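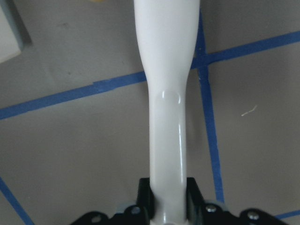

Sweeping up crumbs and sawdust, quick version. Dry stuff only. Wet floor = paste.

Knock the brush out over the trash, not the sink. Short strokes, toward you. 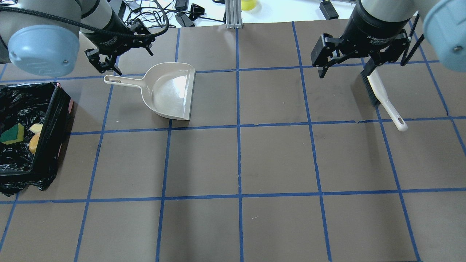
Dustpan, brush, lined trash bin.

Fine dust line left over? Turn the pan a bit and go again, 3 passes max, then damp paper towl. 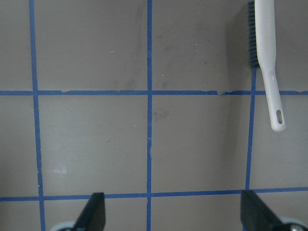
Blue tape and the brush bristles.

Wash bristles warm water, drop of dish soap. Dry them hanging, 8 hours.
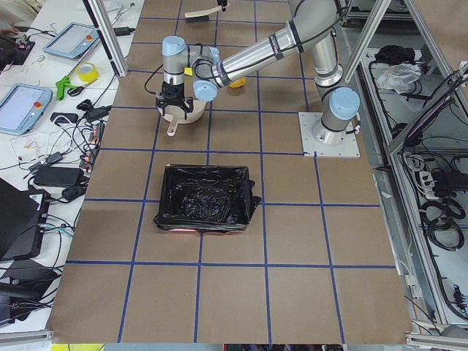
Fröhlich

Old tape gunk: cooking oil, wait 20 min, wipe. Test a corner frist.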